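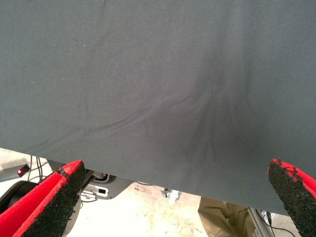 Les doigts Wostelo 424 sont des doigts de préhension interchangeables pour pinces parallèles électriques, destinés aux bras montés à la maison ou en atelier partagé. Ils se fixent sur la platine avant de la pince, par paire, sans modification du corps ni du câblage. Chaque doigt associe une enveloppe rouge souple et une face intérieure noire à grain grossier. Cette face est la pièce d'usure : le revêtement part d'abord à la pointe et laisse apparaître le rouge du dessous. Un doigt dans cet état reste utilisable pour la manipulation de tissu ou de pièces épaisses. Il ne l'est plus pour les pièces minces prises par le chant.

Domaine d'emploi

Le modèle 424 a été dessiné pour l'assemblage léger sur table : pignons, entretoises, bagues, petites plaques percées, connecteurs. Il accepte la prise par l'extérieur uniquement. Pour une prise par l'alésage, voir les mandrins expansibles Balogh, qui utilisent la même platine.

Ne pas employer sur des pièces huilées sans dégraissage préalable. Ne pas employer sur des pièces sortant du four ou de l'imprimante à plateau chaud. Le revêtement granuleux peut marquer les plastiques tendres, le laiton poli et les surfaces peintes. Faire un essai sur une chute.

Caractéristiques

Référence : 424
Conditionnement : paire, droite et gauche identiques
Course utile entre faces : 60 mm
Épaisseur du revêtement intérieur : 2 mm
Durée de vie du revêtement : près de 3000 cycles sur acier denté
Fixation : vis traversantes, fournies
Outillage : clé six pans, non fournie
Compatibilité : platines Holtham courte et longue, platine Balogh avec entretoise

La durée de vie indiquée a été relevée sur des pignons acier à denture droite, à effort de serrage moyen. Elle baisse nettement si la pince referme à pleine vitesse sur une arête. Sur bois, caoutchouc ou textile, nous n'avons pas atteint la limite pendant les essais.

Montage

Couper l'alimentation du bras et attendre l'arrêt complet. Déposer les anciens doigts en commençant par celui qui se trouve côté câble. Nettoyer la platine à l'alcool, laisser sécher, présenter le premier doigt et engager les vis à la main. Ne serrer qu'après avoir posé le second. Refermer ensuite la pince à vide, effort minimal, et vérifier que les faces se touchent sur toute leur longueur - un jour à la base indique une platine mal nettoyée, un jour à la pointe indique un doigt monté à l'envers.

Refaire l'origine de la pince après chaque remplacement. L'ancienne valeur de fermeture, prise sur des doigts usés, est toujours trop faible et provoque un serrage excessif au premier cycle.

Si la pince porte un capteur ou une caméra au poignet, contrôler le passage du câble sur toute l'amplitude du poignet avant de relancer un programme.

Utilisation sur un poste à deux bras

La plupart des questions reçues concernent les postes à deux bras installés face à une même table. La configuration est courante en atelier partagé et ne demande pas de doigts particuliers. Monter la même référence des deux côtés simplifie l'étalonnage et le stock. Les deux paires n'ont pas à être remplacées en même temps, à condition de tenir une origine séparée pour chaque pince.

L'exemple suivant est une opération de dépose et repose de roues dentées sur un plateau rond. La table est recouverte d'un tissu gris foncé. Un tissu de ce type limite les reflets et retient les petites pièces qui rouleraient sur un plateau nu, mais il fait des plis. Le tendre par les bords et le brider sous la table avant d'enregistrer des positions en hauteur. Un pli soulève assez un pignon posé à plat pour fausser l'approche.
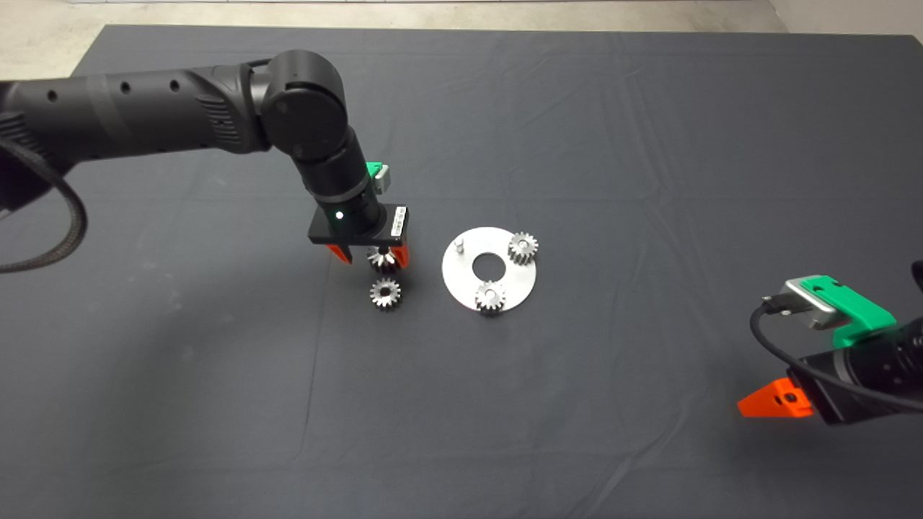

Roue à denture droite tenue entre les doigts, une seconde à plat sur le tissu. À droite de celle-ci, le plateau rond percé et son axe court.

Pour ce type de pièce, approcher à la verticale, doigts ouverts plus large que le diamètre extérieur, et descendre jusqu'à ce que le bas du doigt passe sous le milieu de la denture. Refermer lentement. Une prise trop haute fait basculer la roue au moment de l'insertion sur l'axe. Le grain du revêtement bloque la rotation de la pièce dans la pince : si les dents doivent s'engrener avec une roue déjà en place, prévoir un léger mouvement alterné du poignet à la descente, effort réduit.

Retour d'atelier

Doina Nikolaidis a monté le modèle 424 sur les deux bras de son poste, dans l'atelier partagé Planditden. Son relevé, repris avec son accord : « Origine à refaire à chaque changement, je l'ai oublié une fois et j'ai marqué un axe. Rien à signaler sur la tenue des vis. Sur le textile, le grain accroche les fibres et il faut brosser la face en fin de séance. »

Entretien

Brosser les faces intérieures à sec, brosse nylon, dans le sens de la longueur. Ne pas poncer. Ne pas utiliser d'acétone sur l'enveloppe. Ranger les doigts de rechange à plat, faces granuleuses non appliquées l'une contre l'autre.

Remplacer la paire lorsque la zone usée dépasse la pointe et gagne la partie droite du doigt, ou lorsqu'un pignon glisse à effort moyen.

Pièces associées

Entretoise pour platine Balogh
Sachet de vis Holtham, longueur standard
Revêtement intérieur seul, à coller - disponible à partir de décembre

Les doigts déjà montés ne sont ni repris ni échangés, sauf défaut d'adhérence du revêtement constaté avant mise en service.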